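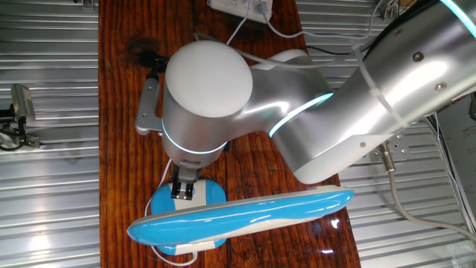 The arm with its gripper on the mouse, wrist rest and cable still on the table.

Can it clear a desk yet?

Readers of this newsletter keep sending us the same question in different words. When will a machine do the boring jobs? Most of the mail is about laundry and dishes. Aba Nartey wrote from Pakambridge to ask about something smaller. She runs a shared office, and every evening she goes from desk to desk putting mice, keyboards and chargers back where they belong. She wanted to know if a robot arm could take that over, or if she should stop reading articles that say it can.

The short answer is that an arm can do parts of it. The long answer takes up the rest of this item.

Desk clearing sounds easier than laundry, and in some ways it is. A mouse has a hard shell and keeps its shape. You can measure it once and the numbers will still be right tomorrow. A two-finger gripper is good at that sort of thing, and most of the arms sold for light work over the past few years come with one or can be fitted with one.

The trouble is the stuff attached to the mouse. A corded mouse has a tail, and the tail goes wherever it was last pushed. It can be looped under something or wound around a cup. When the arm lifts the mouse, the cable comes too, and whatever the cable is caught on may follow. A person feels the tug and stops. An arm stops only if somebody has given it a way to notice and told it how much pull is too much.

Then there are things lying on top of other things. A gel wrist rest is soft, long and slick. If one is lying across a mouse, the arm has a choice to make before it does anything. It can move the rest first, or pull the mouse out from under it. People pick one without thinking and are usually fine either way. For a machine it is a planning question, and a wrong pick can leave the wrist rest on the floor.

Dardo Palma tests small work cells at Lekura and has spent a good part of this year on desk items. His team ran 201 pick attempts in June with a mix of mice, staplers, pens and chargers. Cordless items went well enough that he stopped writing down the misses one by one. Corded items were another matter. In 37 of the attempts the gripper had a sound hold on the item and the run still had to be stopped over the cable.

"The grip is the part people watch," Palma told us. "I look at the cord. If the cord is going somewhere odd, I already have my hand on the stop button."

He also said shiny plastic is a nuisance. Bright overhead light bounces off a glossy shell or a polished tabletop, and a camera can read the glare as an edge. His fix was to turn the lights down. That works in a test room and is harder to sell to an office.

Speed is the other thing to be plain about. Palma's best full run, eight items moved from a table to a tray, took longer than it takes him to do the same job by hand while on the phone. He does not see that as a failure. An arm working after everyone has gone home can be slow. It does have to be left alone safely, though, and he would not do that yet with corded items on the table.

On the shop floor the picture is better, mostly because you can fix the job to suit the machine. At Brirska, Marichka Tymoshchuk has an arm loading small plastic housings into trays. Each part arrives facing the same way and has nothing attached to it. Her arm did 906 parts on its last full shift before we spoke, and she walked past it a few times to check the trays. She tried it on the same product with the power leads fitted and went back to doing that step by hand. She plans to try again with a clip that holds the lead flat against the housing.

So, for Aba Nartey and anyone else with a row of desks: if your mice and keyboards are cordless and your people leave them in plain view, an arm could handle a good share of the work at a single desk. It would need to be mounted at that desk or moved between desks, and that costs more than an evening round by a person. With cords, we would wait.

Fatima Ugwu is looking at cable handling for our next item, including a method from Ekwueme that has the arm trace the cord before it touches anything else. If you have tried something like it at work or at home, write to her through the usual address and say what you used and what went wrong.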